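Collecting Our Examples

By August we had a simulated apartment running and a learner with nothing to learn from, so most of this section is about the slow middle part of the project, when we sat down and drove the virtual camera through room after room by hand. We called the collection Trulora (the name came from a very long lunch, and it stuck). Each run was saved as a string of views together with the steering command given at that moment, and the idea was that the learner would copy our choices closely enough to find its own way to a doorway or a window.
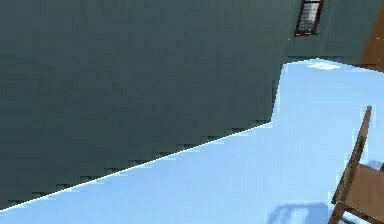
Source: simulator render, Miltness project team. View selected by Cameron Galbraith.

Tilted views like this one, with the window leaning over at the top and only part of the wooden chair showing at the right, gave us the most to argue about. The big green surface takes up so much of the picture that there is little left to steer by except pale blue floor. I wanted to throw such views out, and Cameron wanted to keep them, and in the end we kept them with a "blocked" tag, which I have come around to!

We finished with 345 runs and some 4,000 saved views, of which 154 carry the tag. Labeling was shared between the 2 of us, and where we disagreed we went back through the whole run together, usually with snacks. The tagged views are stored in their own folder so that the next group can train with or without them.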